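Gatdale library's Sunday repair mornings are back, and this time they run all the way through February!

The first one drew more than 200 people, which is a wonderful turnout for a cold morning with ice still on the steps. Toasters, table lamps, a pair of accordions and one very old sewing machine all came through the door before ten, and the line for the mending table reached the children's section.

Cherry Mae Aquino started the mornings two winters ago with a soldering iron and a borrowed desk. "I thought we'd get a few radios," she said. "Now people bring their neighbors, and the neighbors bring their vacuum cleaners." Last year the group logged 849 items, and 328 of those were clothes, mostly zippers and coat linings.
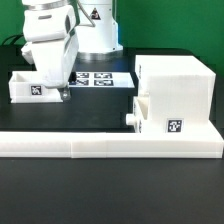

New this season is a sharpening corner for kitchen knives and garden shears, run by Baldur Sveinbjörnsson, a retired boat builder who also teaches the evening woodworking class on Dagdag Street. He'll take up to four blades per person, wrapped in newspaper or a towel please. He is happy to show anyone how to do it at home with a plain whetstone - bring your own if you have one.

There's a shelf of spare parts as well, all donated, with knobs, plugs, lamp cords and a whole drawer of buttons sorted by color (a lovely thing to dig through even if nothing of yours is broken).

Doors open at 9 a.m. and the last repair is taken in at noon. Everything is free, coffee included. Large appliances and anything that runs on gas should stay at home. Call the front desk to reserve a sewing slot, as those fill up fast.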